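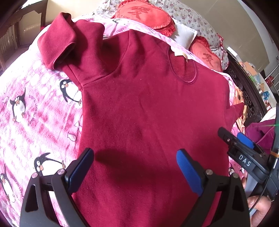
A dark red fleece sweatshirt on a child-bright pink sheet.

Fleece is the bully of the winter drawer. At Ondley, where the linen cupboard is 75 centimetres wide, four tops used to fill a shelf. The fix was folding on the bed -- flat first, sleeves in, then halves.

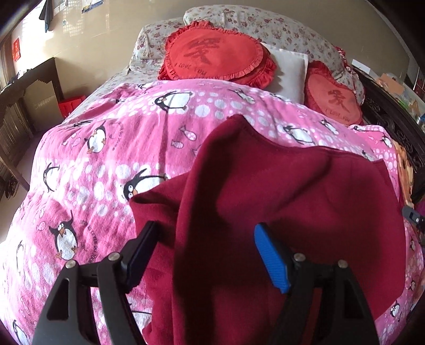

Pulling up the hem from the bottom keeps the bulk even, and a darker colour shows lint less if you fold it inside out. Skip the vacuum bags. A plain Clarna shelf divider costs 50 dollars and does the job until spring.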